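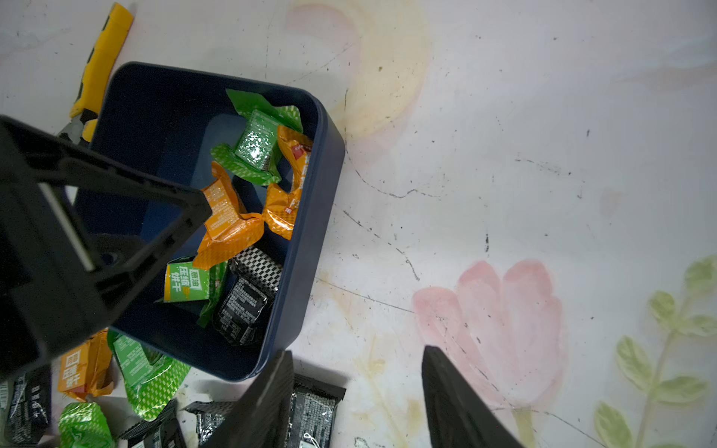 Registro de orugas minadoras de hojas, valle de Stirnen

Conjunto de datos en texto plano con las observaciones de minas de hoja recogidas en la ladera norte del valle de Stirnen y en los setos de la carretera de Flondia. Incluye sobre todo Nepticulidae y Gracillariidae, además de unas pocas Coleophora encontradas en sus estuches.

Última revisión: jueves, 14 de octubre de 2021
Mantenimiento: Duyên Lý y Ettore Mazza
Determinaciones: Oanh Vũ

Contenido

minas.csv: una fila por mina o grupo de minas en la misma hoja. Casi 300 filas.
plantas.csv: lista de plantas nutricias con el nombre usado en minas.csv y sus sinónimos.
parcelas.csv: las 19 parcelas de muestreo, con altitud, orientación y tipo de vegetación.
cria.csv: resultados de las hojas que se llevaron a casa para criar al adulto.
notas.txt: apuntes de campo sin normalizar, tal como los pasó Kiều Lò.

Los archivos están en UTF-8, con punto y coma como separador y coma decimal. La primera fila lleva los nombres de las columnas. Si se abren con una hoja de cálculo conviene importar la columna fecha como texto, porque algunas versiones le dan la vuelta al día y al mes.

Columnas de minas.csv

id: identificador de la observación. No es correlativo; faltan los números de los registros duplicados que se borraron.
parcela: código que enlaza con parcelas.csv.
fecha: año, mes y día de la recogida.
planta: especie de la planta nutricia. Cuando solo se llegó al género se escribe "sp.".
tipo: galería, ampolla, mixta o estuche.
cara: haz, envés o ambas. En blanco si no se anotó.
ocupada: sí, no o dudoso. Se refiere a si había larva dentro al mirar la hoja a contraluz.
taxon: nombre asignado por el determinador.
certeza: 1 si la mina y la planta bastan para la especie, 2 si hizo falta el adulto o la genitalia, 0 si queda pendiente.
observador: iniciales.

Método

Cada parcela es un tramo de 50 metros de seto o de borde de bosque. Se recorre en un solo sentido y se revisan las hojas hasta la altura de los ojos, de modo que las copas altas no están representadas. Los robles de la parte de arriba se miraron también en la hojarasca, pero esas hojas llevan la marca "suelo" en notas.txt y no deben mezclarse con el resto para calcular abundancias.

Las hojas con larva se guardaron en bolsas con un trozo de papel absorbente. Las que venían de avellano dieron problemas de moho y varias crías se perdieron; en cria.csv aparecen como "fallida", sin más detalle. Las pupas pasaron el invierno en un cobertizo sin calefacción.

Los estuches de Coleophora se buscaron aparte, en abedul y en juncos. De este grupo hay muy poco material, y Oanh prefirió dejar en género todo lo que no llegó a adulto.

Problemas conocidos

Los primeros recorridos de Phong Tôn se hicieron antes de fijar los límites de las parcelas. Se asignaron después a la parcela más próxima, así que la altitud puede no coincidir bien.

Stigmella sobre rosal: las galerías jóvenes se separaron con poca seguridad. Casi todas llevan certeza 0.

Phyllonorycter sobre sauce: sin adulto criado no se ha dado especie. Quien necesite esos datos debería usarlos como Phyllonorycter sp. y fijarse en la columna planta.

En dos parcelas segaron el margen a mitad de temporada y los recuentos de otoño son muy bajos. Están señaladas en parcelas.csv con "segada".

Una ausencia en la tabla no equivale a una ausencia en el valle. No se muestreó en el fondo, junto al río, salvo un par de visitas sueltas.

Uso y correcciones

Los datos pueden copiarse y reutilizarse citando el registro y a sus autores. Para coordenadas exactas hay que escribir a Duyên, ya que varias parcelas están en fincas particulares.

Las correcciones se envían indicando el id, el valor actual y el propuesto. Si se trata de una determinación, ayuda mucho una foto de la mina a contraluz y otra del envés. Los cambios aceptados se anotan al final de notas.txt con las iniciales de quien los propuso.

Pendiente: pasar las fichas en papel de Ettore del seto de Flondia y revisar las minas vacías de aliso.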